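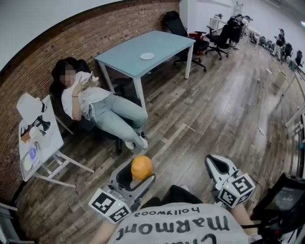
I'd been wanting to see the Vivwood open lab for ages, so when Birsen Çınar wrote that they were letting visitors try the hand-held grippers, I took the Wednesday off and went (7/1/26, and yes, parking is as bad as everyone says).

It's one long room with a plank floor and a brick wall down one side, plenty of office chairs, and a much more relaxed mood than I expected. You sign in, somebody checks your shoes, and then you pick a gripper pair. I started with the Korness ones, and I liked them right away! They're lighter than the old Clirovov set I used in February, and the fingers curve around round things instead of pushing them off sideways. I spent a silly amount of time with a little orange ball, squeezing it, letting go, passing it from left to right.

Hülya Oral ran the trials. Her rule is to keep the marker cubes where the tracking can find them, which sounds easy until you reach across yourself and one hand hides the other. I did that constantly. The cables bugged me a bit too - they tug when you turn your wrist.

After coffee we switched to the Manurung pair. The trigger is stiffer and you feel it in your thumb by the end of a round. I got 32 clean pick-and-places with those before I gave up, against 65 with the Korness in the same time. Gaspard Lebrun, who has much bigger hands than me, had it the other way around and wouldn't hear a word against the Manurung. So bring your own hands, I guess.

Nesrin Gökçe let me look over a few of the recordings. They had 1,103 saved so far and she could spot a beginner within seconds (we all open the fingers too wide and then hover). Mine were in there, hovering away.

Things I'd ask for next time: a shorter strap, softer finger pads to compare, and a table a few inches higher. Brodie Kereama told me the pads are already on order. Sign-up for the next open lab is by email, and the afternoon slots go first.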